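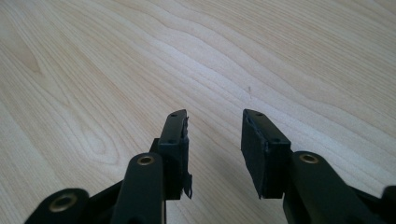

1/ Season review, Hunham Masters Swimming, written by the slowest person in lane 2. Strap in.

2/ We finished the winter pennant on 197 points. Premport finished on 199. I have been told by several people that it's "only a pennant", all of them from Premport.

3/ For anyone new: the pennant is five meets, one point for turning up and swimming, more if you're quick. I specialise in the first kind.

4/ The two points. Everyone has a theory. Benedetta Marino's is that I missed the Ostlow meet in June for a christening. It was my own niece, Benedetta. I was the godfather.

5/ My theory is the medley relay at Gaete, where Remo Monti dived in beautifully and swam a very tidy freestyle. He was our backstroker.

6/ Remo would like it noted that his split was a personal best. It has been noted. It was also noted by the referee, on a form.

7/ On to the good news. Siu-ming Au took up butterfly in January, at 61, having watched some videos. By Gaete she'd won her age group in the 50. There was another entrant, before anybody asks.

8/ Vittoria Zuccaro swam every event on the program at the home meet, including the 800, then drove the minibus back to the club and did the sausages. I had one race and needed a lie down.

9/ Coach of the year (there's one coach) goes to Elisa D'Amico, who has spent all season trying to get me to breathe on my left. I can now do it if I stop swimming.

10/ Her feedback after my 200 was "you looked comfortable". I've thought about that a lot.

11/ Attendance at the early session was up to roughly 30, which in a six-lane pool means everyone gets to know everyone's feet. Please, for the love of God, trim your toenails. You know who you are, lane 4.

12/ The colour of the new club caps was listed as "burgundy". They're pink. I've grown fond of mine — it's the first time the timekeepers have been able to find me.

13/ Training starts again Friday, 5.45 am, outdoor pool. The heater's been serviced, and I'll believe it when I'm in it.

14/ Newcomers welcome in any lane. If you can do backstroke, and know which one it is, come and see me first.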